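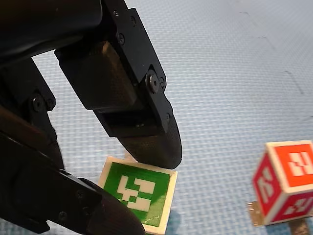 I promised my sister I would write down how the robot club is going, mostly because I keep telling her in pieces over the phone and she says she can't keep the people straight. So, Ruthie, get a cup of coffee. The rest of you are welcome too.

The club is called Mirkwood (the students voted, and the other choice was much worse) and it meets in the old sewing room at the community college, up the back stairs. I teach remedial math in the daytime and I am the faculty adviser, which mostly means I sign for the key and worry about the extension cords. The person who really knows what he is doing is Vratislav Bartoš from the machine shop. He comes up after his last class with sawdust in his eyebrows and sits down with whoever is the most stuck.

This spring we are working toward the Kusard, a little regional contest for two-year schools. Every team gets the same kind of job: colored cubes on a mat, a robot arm, and a list of which cube has to go where. You can't touch anything once the clock is going. That sounds simple, and I thought so too, back before I had watched a claw close very carefully on nothing at all for a whole evening.

The cubes have blocky white patterns on their faces, like a crossword that somebody forgot to put the letters in. The camera looks for those, and the computer works out where the cube is and which way it is turned. Green and red are the two we practice with the most. Our green one has been squeezed so many times that the paint is wearing off near one corner and the white is showing through, and I have grown fond of it. Hậu Dương wants to repaint it before the contest. Omprakash Mathur says absolutely not, because the program has learned to live with that cube the way it is, and what if the new paint is shinier? They have been having this conversation since March and I don't expect it to end.

Hậu and Omprakash do the seeing part. Bernice Zakaria does the claw. She came to us from the dental assistant program, of all places, and she has the steadiest hands I've ever met. She had the whole gripper apart on a cookie sheet one evening, every little black screw laid out in order, and put it back together while telling me about her cousin's wedding. I was so nervous I had to go stand in the hallway! She likes to work on one finger at a time and then open and shut it slowly by hand, listening. I asked what she was listening for and she said she would know when she heard it.

What I didn't understand at the start is how much of this is about angles. If the cube is sitting square to the fingers, a child could write the program. Turn it a little, though, and one fingertip gets there first and gives the cube a shove, and now it's not where the camera said it was, and the second finger comes down on a corner. Vratislav had the students spend a full meeting just pushing a cube around with two rulers so they could feel it in their own hands. A few of them rolled their eyes, but it was the best meeting we've had, and I say that as someone who also got a turn with the rulers.

Then there are the tilted ones. The contest rules say a cube may be leaned or propped up so that it doesn't sit flat, and the robot has to cope. So we practice with the red cube propped on whatever is handy, and the first time we tried it the arm reached confidently for a place a good inch away from where the cube was. Cường Lý, who is our youngest and hardly spoke until February, said, "It thinks the floor is crooked." And he was right! The program had decided that the cube must be flat, so the mat had to be the thing that was tilted. It took him and Omprakash most of two weeks to talk it out of that idea.

Cường keeps the notebook now. We do a practice run, he writes down what happened, and nobody is allowed to argue until he has finished writing. As of last night the notebook says we have done 441 runs, and he has a special mark, a tiny umbrella, for the ones where the arm picked up the right cube and then set it down in the wrong place. I don't know why an umbrella. There are a lot of umbrellas on the early pages.

Money, since Mom will ask: we're all right. The college gave us the room and the arm, and the students paid for their own shirts. The shirts are orange. We did have a bit of a scare when the power supply started smelling warm, but Vratislav found a spare in the shop and I have stopped dreaming about it.

The part I most wanted to tell you about was last night. We had been fighting with the lights again (the room has those long tube lights and also a big west window, and for the first hour of every meeting the sun comes straight in and bleaches out half the mat). Hậu had taped up a bedsheet, and the bedsheet kept coming down, and everybody was a little short with one another. Bernice said she wanted to try the list all the way through one time before we went home. Six cubes, nothing skipped. I had my coat on already.

It did all six. It was slow — it took 13 minutes and the contest only gives you ten — and on the fourth cube it stopped for so long that Omprakash put his hands over his face. But it went on, and it finished, and then there was a very quiet moment before the yelling. Somebody from the pottery class downstairs came up to see if we were okay. Cường wrote the whole thing down before he would let anyone hug him.

So now we need to find three minutes somewhere. Bernice thinks the claw opens a lot wider than it has to between cubes, and she'd like to start there. Hậu is buying real curtains. I'm bringing the lemon bars on Monday, the ones with the thick crust, and if you still have Aunt Dot's recipe card would you please read it to me over the phone, because mine got wet and I can't make out how much butter.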